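Section 4. Setting up a member ballot in Oltico

Use this section when the branch executive has agreed to put a question to the full membership, such as a contract offer, a request for mediation or a strike authorization. For workplace surveys that carry no formal weight, see Section 6.

Before you start

You need the following:

The exact wording of the question, as approved in the minutes.
The membership list exported from the Sheehan register. The list must be no more than 21 days old on the day voting opens.
The names of two scrutineers. A scrutineer can't be a current member of the branch executive.
Opening and closing times.

Note: Teachers on leave keep their vote. Substitute teachers vote only if the register shows them as dues-paying at the time of export.

4.1 Create the ballot

1. Sign in with your branch officer account and select Ballots, then New.
2. Choose the ballot type. For a contract offer, select Ratification. The type can't be changed after you save.
3. Paste the question into the Question box. Don't retype it. The Plandmont branch had to rerun a vote last November over one missing word.
4. Enter the answer choices. Ratification ballots allow Accept and Reject only.
5. Add a link to the full text of the offer. Members will see it over the question.
6. Select Save as Draft.

Caution: A summary of the offer must be approved by both scrutineers before it is attached. The summary box is limited to 2,000 characters, and anything over the limit is dropped without a warning.

4.2 Load the membership list

1. Open the draft and select Voters, then Import.
2. Choose the file you exported from Sheehan.
3. Check the total on the confirmation page against the total in the register. For the Rullthorpe district these should both read 1,774 until the next update.
4. If the totals differ, select Show Rejected Rows. Most rejected rows have a blank school code or an old email address.
5. Correct the rows in the register, export again and repeat the import. Don't correct them in Oltico - the changes won't carry back.

Members with no email address on file vote by paper. Print their ballots from the Paper tab and give them to the scrutineers, who keep the sealed envelopes until the count.

4.3 Open and close voting

1. Send a test ballot to both scrutineers and wait for each to confirm it.
2. Set the opening time. Voting must stay open for at least two full school days.
3. Set the closing time. A Friday close at 4 p.m. leaves time for the count before the weekend.
4. Select Lock and Schedule.

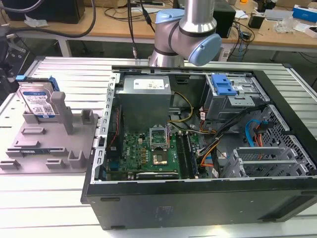

Once the ballot is locked, the question and the voter list are fixed. If you find an error after this point, cancel the ballot and start again from 4.1. A canceled ballot stays in the record with the reason you give.

5. Send one reminder at the midpoint of the voting period. The reminder goes only to members who haven't voted, and officers can't see who they are.

Note: Schools with more than 140 members may ask for a voting station in the staff room. Send these requests to Derek Bellamy at the district office before you lock the ballot.

4.4 Release the result

1. After closing, both scrutineers sign in separately and select Approve Count.
2. Enter the paper totals.
3. Download the signed result and send it to the branch secretary.
4. Select Publish to Members. Don't give the result to the school board or the press until this step is done.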